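4.3 Fitting the roof bars and checking the load

Read this section before you put any load on the roof of your Indard Melow. The bars fit all five-door models with the flush rails. For the three-door model, please see section 4.5.

1. Park the car on level ground and close all the doors.
2. Open the four small covers on the rails with your fingers. Do not use a screwdriver, it marks the paint.
3. Place the front bar first. The arrow under the foot must point to the windscreen.
4. Turn each bolt by hand until it stops, then use the key from the tool bag. Go from left to right and back again, a little each time.
5. Repeat with the rear bar.
6. Pull each bar up and to the side. If it moves, loosen it and begin again from step 3.

Note: The bars can carry 100 kg together, and this includes the weight of a box or a bicycle holder. The weight limit of the whole car is 2,016 kg, with passengers.

Caution: Do not drive faster than 100 km/h with a load on the roof. The car is higher now - check the height before you enter a car park.
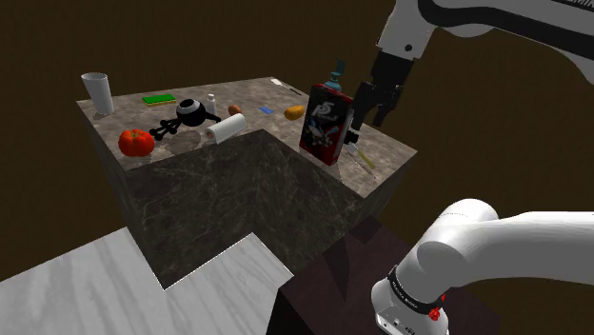
Page last changed: March 16, 2019

7. After the first short drive, stop in a safe place and tighten the bolts once more.
8. Keep the four covers in the glove box. A new set is part number 165 at the Sestville parts counter.

Related sections
Using the Khattak roof box
Washing the car with bars fitted
Roof bars on the three-door model

Shares: 3 | Comments: 0

Contact | Copyright Indard | Back to top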